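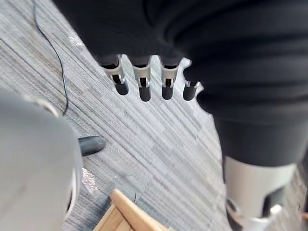

Meet the Zetosix Hand Kit

The Zetosix is a robot hand that schools and clubs can buy as a kit. It is sold by a company called Irnard. You build the hand first, and then you write short programs that tell it how to move.

What is in the box?

The kit has 290 parts. Most of them are small screws, pins and springs. There is also a motor for each finger, a control board and a printed guide. The guide is 18 pages long and has a drawing for every step.

How are the fingers made?

Look at your own hand and bend one finger. It bends in more than one place because it is made of short bones joined together. A robot finger can be made the same way, with stiff pieces called segments. The places where they meet are called joints.

On the robot hand in the picture, the middle segments are silver-gray metal and the fingertips are black and rounded. The fingers are not all the same. One is shorter and narrower than the others, a bit like your little finger.

Why do robots wear sleeves?

Some robots have fabric over their arms or bodies. Fabric can bend and fold when the robot moves. It can also help keep dust and loose hair away from the moving parts. Irnard sells a sleeve for the Zetosix, but it costs extra.

How do you tell it what to do?

You use a program called Skernis. It runs on a laptop and shows one slider for each finger. Move a slider and the finger bends. When you like a pose, you save it. You can play saved poses one after another to make the hand wave or point.

What can it pick up?

Light things with simple shapes work best, such as a sponge or a foam ball. Coins and paper are hard. The hand has no sense of touch, so it cannot tell how tightly it is squeezing.

Is it hard to build?

The Vishwakarma after-school club built one in 3 afternoons. The thumb took the longest. An adult should help with the small screws and must plug in the power supply.

Updated 22 May 2023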